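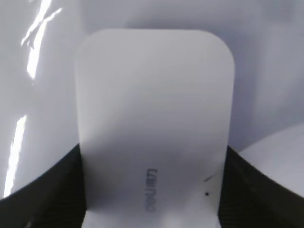 腕部相机视角,白色圆角物件已经在两指之间

自制机械臂的两指夹爪,白色东西放在白色桌面上总是对不准,大家怎么处理?

栏目:动手与改装 > 机器人与自动化
发表于 31/08/2023
标签:夹爪、腕部相机、手眼标定、曝光

提问人:铜柱和垫片

先说一句,这个项目太好玩了,我已经好几个周末没干别的了!机械臂是在 Liswood 共享工坊里搭的,手臂部分是自己画图自己切的,末端用的是 Viller 的两指夹爪套件,控制板是 Urquhart,腕上装了一个 Horomell 的小相机,桌边架子上另外固定了一个相机看全局。程序跑在一台旧笔记本上,全是自己写的,写得很乱,但是能动(第一次自己伸手去夹东西的时候我在工坊里叫出声来了)。

我想让它干的事情很简单:到指定的位置,把小件夹起来,放到白板上的另一个位置。位置由边上的固定相机给个大概,腕部相机负责最后那一小段对准。深色的东西基本没毛病,夹螺丝刀、夹黑色的线盒都很顺。一换成白色的就开始飘。

具体的现象我按顺序写一下:

1. 粗定位没什么问题。固定相机给的坐标误差在 9 毫米以内,夹爪张开以后余量够,不会撞上去。

2. 精对准的时候轮廓乱跳。我用的是最普通的办法:灰度、模糊、边缘检测、找最大的闭合轮廓、取中心。白色的东西背后也是白的,边缘断成一截一截,有时候最大的轮廓变成了旁边的反光。中心点一帧在左一帧在右,手臂就跟着来回抖,抖得特别欢。

3. 换成灰色带网纹的细长条,情况反过来了,边缘太多。网纹本身全是斜线,检测出来密密麻麻一片。不过长条的走向很清楚,我改成取主方向以后,两根手指能合到它靠下的那一端。

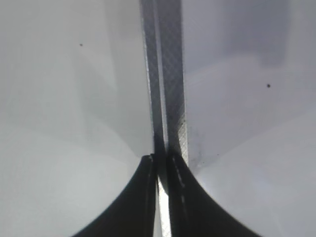 4. 曝光会自己变。夹爪的手指是黑的,下到低处以后画面下方黑色占的面积变大,自动曝光就往上提,本来就亮的白桌面直接糊成一片。我怀疑第 2 条有一半是它害的,但是 Horomell 自带的设置界面里我没找到锁曝光的地方。

想问的是两件事。第一,白色对白色,有没有不用训练模型的土办法?第二,有没有必要在腕部相机旁边加灯?我手上有一小卷灯带,很想加,又怕反光更厉害。

再补充一点工作区的情况,免得大家猜。白桌面上平放了一块铝边框的白板,我用黑色记号笔在上面写了 A、B、C 三个字母,当作三个目标点,程序里直接说“去 B”就行,调试的时候喊起来特别方便。白板擦就放在板子的右下角,它也是白色的,正好是我最头疼的那一类。
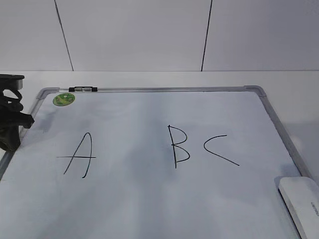

字母之间的间距我没有量得很讲究,反正每个点的坐标都是手动示教进去的,把手臂拖过去按一下键就记住了。板子和桌子之间没有固定,我打算等方案定了再想办法压住。欢迎任何建议,越土越好,我今晚就能去试!

回复人:夜里调参

看到“手臂跟着来回抖,抖得特别欢”笑出来了,我家那台去年 11 月也这样,一模一样的毛病。

先解决曝光,别的都往后放。设置界面里没有不代表相机不支持,很多小相机插上电脑以后就是标准的 USB 视频设备,可以绕过自带软件,直接在程序里把自动曝光关掉再写一个固定值进去。两个要注意的地方:一是有些驱动必须先打开视频流才能写曝光,顺序反了它不报错也不生效;二是自动白平衡一起关掉,不然画面颜色还是会慢慢漂。写完以后把值再读出来看一眼,确认真的写进去了。

曝光值怎么定:把夹爪停在准备下爪的高度,对着空的一块白桌面,往暗里调,调到桌面的灰度明显低于满值为止。看上去会偏灰偏暗,很难看,但是白色物件靠近边缘的那点阴影就出来了。人眼看着舒服的画面,白对白基本没有信息可用。

然后是抖。不要每一帧都拿中心点去驱动手臂。停下来,连续取 7 帧,算中位数,走一步,再停下来取。慢是慢一点,可是非常稳。等稳了再考虑提速。

另外手指占的那一块画面永远是黑的,位置跟夹爪开合有关,你可以给几个常用的开合宽度各做一张遮罩,把手指盖掉再找轮廓。黑手指和白物件交界的那条边对比最强,不盖掉的话算法最喜欢抓它。

回复人:老榉木板

灯带可以加,但不要正着照。

我的做法是把灯放低放斜,从一侧贴着桌面扫过去。这样有厚度的东西会在另一侧拖出一条影子,白对白的问题马上变成找影子的问题,好找多了。圆角的物件影子边缘会比较软,阈值放宽一点就行。装在手腕上的灯反而不好用,手臂一转灯也跟着转,影子的方向老在变,光面的塑料上还会出现很亮的反光条。如果一定要装在手腕上,前面贴一层描图纸或者烘焙纸,把光打散。

白板要小心,板面多少会反光,灯太高的话固定相机那边会看到一大块亮斑。你先用手机手电筒绕着桌子试一圈,找到亮斑最小的方位再固定灯带,省得撕下来重贴。

还有一个更土的:既然字母是你自己写的,干脆在目标点底下垫一张深色卡纸。我知道这有点像作弊,可是我家机器整理桌面零件用的就是深蓝色卡纸,一直没换过,便宜得很,脏了就裁一张新的。

回复人:小齿轮转啊转

同意楼上说的先锁曝光。我补一个夹的方面的。

就算对准差一点,只要物件没有固定住,两指合拢的时候会自己把它推到中间,前提是合得慢。你可以把合爪速度设到最大值的 60% 以下试试,再配一个电流阈值,碰到以后停一停再加力。轻的东西合得太快会被先碰到的那根手指弹开。

网纹长条那个用主方向的思路很好!我会再加一步,合爪以前先核对一下两指连线和长条是不是垂直,歪着夹的话它会转。

卡纸方案投一票。

提问人追加:铜柱和垫片

试完回来了!曝光真的能在程序里锁住,就是夜里调参说的那个顺序问题,我之前是先写值再开视频流,怪不得怎么写都没反应。锁住再压暗以后,白板擦的轮廓第一次完整地连成了一圈,我盯着屏幕看了好半天,太漂亮了。

取多帧中位数也加上了,不抖了,就是走一步停一步,样子有点像在思考。灯带先斜着粘在桌边,用的是美纹纸胶带,准备换几个角度再比较。卡纸还没买,我想先看看不垫能做到什么程度,实在不行再垫,反正不丢人。

合爪速度还没动,Urquhart 的控制板上速度和电流是同一个寄存器的高低位,我得先把说明书翻明白。有哪位写过这一块的代码,能不能发一小段参考一下?

回复人:小齿轮转啊转

我有,是另一块板子的,不过高低位拆分的写法应该差不多,晚点整理一下贴到工坊的共享文件夹里。写之前先把寄存器原来的值读出来存一份,改坏了还能写回去。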